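4. Running the glassware demonstration for visitors

4.1 Lay the black cloth flat and set out the beaker, the test tube rack and the pipette stand before the doors open.

4.2 Fill the beaker about halfway with clear water and stand a test tube in it.

4.3 Bring both arms up at demonstration speed, and give everybody a moment to settle in, little ones up front!

4.4 Start the program and let the gripper close near the top of the tube.
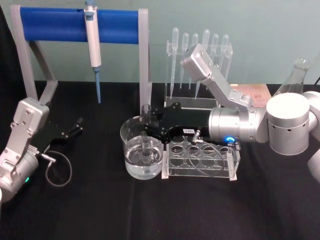 Caution: Keep visitors 36 inches back while the arms are powered, however nicely they ask.

Note: Groups of 12 work best. Call Shayne Tawhiri if the program stops.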